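I took the night train out of Titville in November, and I'd do it again tomorrow (with better snacks!). Sixteen hours, one bunk, and a window all to myself until Flitunwood.

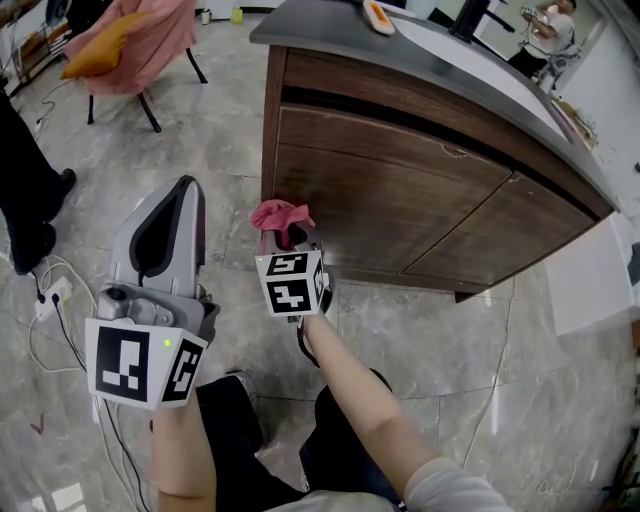 Is a sleeper worth paying extra for?

On anything over 11 hours, I'd say so. My upgrade cost $66 and I slept right through the long stop at Havero, which the folks in coach were still grumbling about over coffee.

The bunk is narrow, mind you, and the blanket stops at your shins if you're tall. Pack socks. Breakfast comes at 6:20, and the rolls are from Michalík, a little bakery by the station – get the poppy seed one before it's gone. 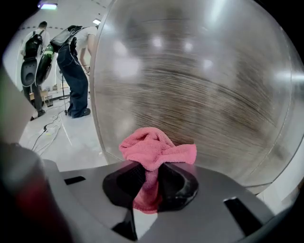 Pink microfiber cloth, bunched up.

I've already booked the return, lower bunk this time.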